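Subject: Re: Loan periods for the Harju kitchenware library
From: Lenni Räsänen
To: Purketti members list

Dear members,

Thank you to those who wrote in following the July circular. One of the messages received read as follows:

> The catalogue lists over 1000 items, yet the loan period
> is the same for a preserving pan as for a set of plates.
> Could the smaller pieces be kept longer? Travelling in
> from Hikia each fortnight is a burden.

The loan period for crockery, racks and small cookware will be extended to six weeks. Benchtop appliances remain at two weeks – demand for these is considerably higher.

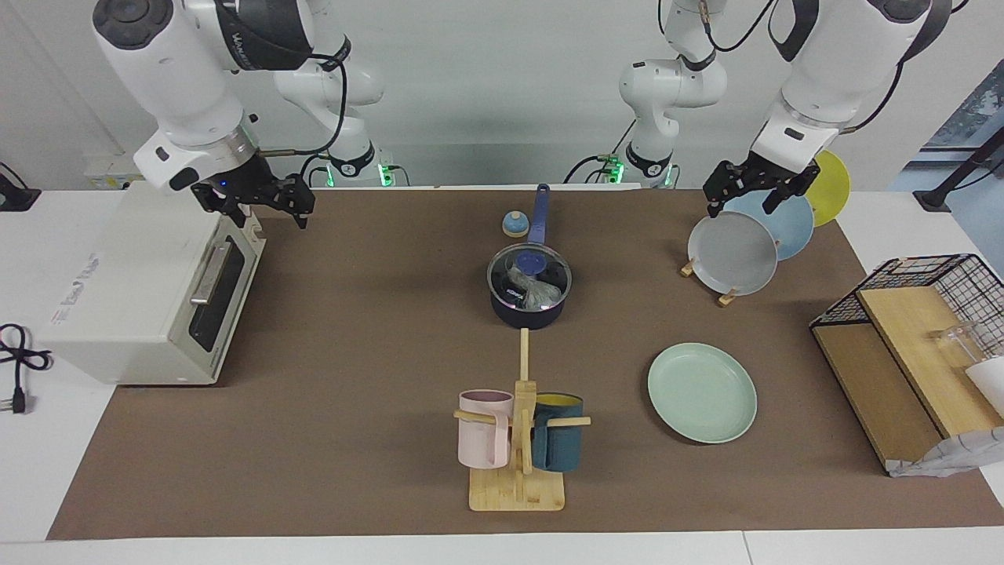
May a loan be renewed by email?
Renewals are accepted by email once per item, provided the request reaches the Harju desk before 6 pm on the due date.

Members are reminded that cookware must be returned clean and dry. The Pulero branch has reported several pans with scratched coatings, and a repair charge of 60 cents per item will apply to all cookware loans until the end of the season.

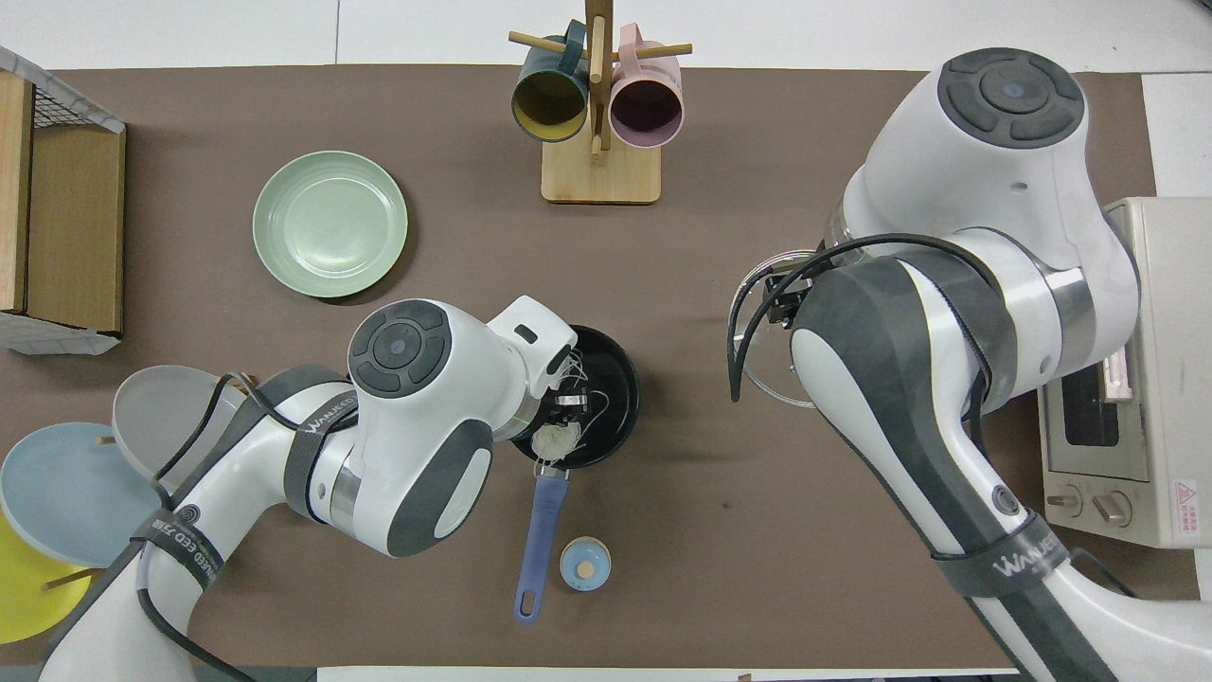

Lenni Räsänen, Member Services, Purketti

Households with two registered borrowers may combine their allowances. The form is available at either desk and should be signed by both parties. Enquiries regarding the colour-coded shelf labels at Pulero should be directed to that branch.

Yours faithfully,
L. Räsänen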